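Jakeo (club night)

Jakeo is a soul and house night held in Pekville, and I should say up front that I've been going since the second one, so take my neutrality with a pinch of salt! It was started by Percy Nina and Abelardo Grajales, two DJs who met working the same record stall and argued about B-sides until somebody gave them a basement.

The basement was the Hodgate, capacity 233 if you counted the stairs. The night ran there monthly for 14 months, then moved to the Cabrera, a bigger room with a proper sprung floor and (thank goodness) a second bathroom. Percy usually opens with slow Philly stuff and Abelardo takes over at midnight - he plays faster, and he rarely talks to anyone while he's doing it.

Some 52 guest DJs have played so far, plus a few live singers.

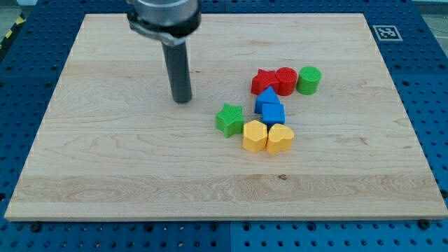

The August party is the big one, running from 2 in the afternoon until late, with the doors to the yard open. I still like the Hodgate years best, mostly for the sound, but my friends all prefer the Cabrera and I've stopped fighting them on it.

See also: Hodgate; Cabrera; Nightlife in Pekville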